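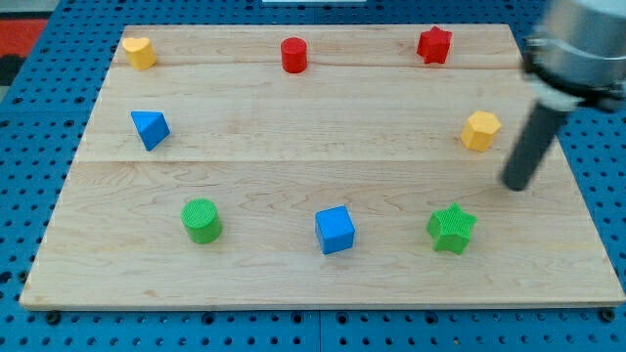
Foto: Samah Belkadi

Buscar en la comunidad Buscar Búsqueda avanzada

¿Con qué protejo una tabla de arce para jugar con bloques?

Preguntado por Samah Belkadi en marzo — 3,794 visitas

Hola a todos. Tengo esta tabla de arce claro, de listones unidos, y encima van los bloques de colores (corazón, estrella, cilindro, el hexágono...). Es para mi sobrina, que tiene 2 años y todo se lo lleva a la boca. La tabla está sin nada, madera pelada, y ya me da miedo la primera mancha. ¿Aceite? ¿Barniz? No quiero perder las vetas ni los nudos, es lo que más me gusta. Y otra cosa — las juntas entre listones, ¿hay que rellenarlas? Gracias, escribo con prisa.

2 respuestas

Ravinder Petrenko
Aceite mineral de grado alimentario y listo. Antes lija fina, yo acabo con 400, a favor de la veta. Quita bien el polvo, mano fina, dejas unos 20 minutos, retiras lo que sobre. Repites al dia siguiente. El arce chupa poco, no te pases o queda pringoso. Barniz no, con los golpes de los bloques salta. Las juntas ni tocarlas si no se mueven al apretar con el dedo. Si alguna se abre — cola para madera y sargentos, una noche. Y aceita también los cantos y la cara de abajo, que si no se comba.

Dean Hebden
yo uso de oliva en la de cortar y bien

 Ravinder Petrenko: el de oliva se pone rancio, mejor no

 Samah Belkadi: vale, mineral entonces. Gracias!! ¿Los bloques también los aceito?

 Ravinder Petrenko: los pintados no, trapo húmedo y a secar

Preguntas relacionadas
Quitar rotulador de madera sin tratar
Tabla combada después de lavarla, ¿tiene arreglo?
¿Cera de abeja o aceite para juguetes?
Guardar bloques sueltos en poco sitio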